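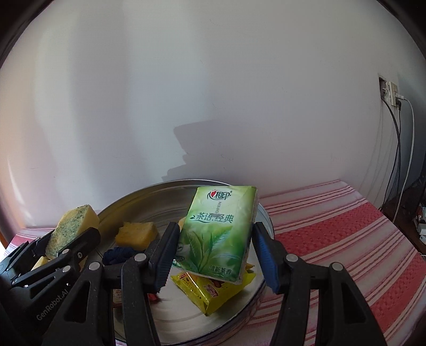 Posted in August by the Skutico newsroom

Stavmont has a rulebook for picking things up. Version 2, out this month, gives seven rules for hand-held gripper work, and the first is to squeeze tissue packs gently. Version 1 left that to common sense – a brave decision.

Sponges get a page to themselves. Operators must hold one clear of the basin before moving it sideways. 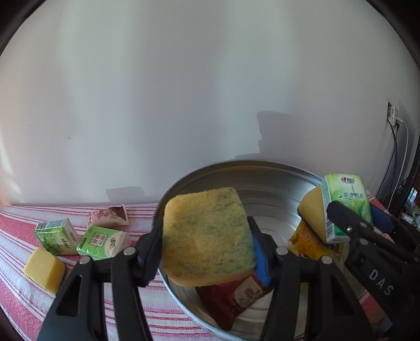 What changes

Shifts now stop after 60 minutes. Hermans, which wrote the draft, received 304 comments, many on the word "gently."

Contact the newsroom | © Skutico | Back to top

We use cookies. Accept / Settings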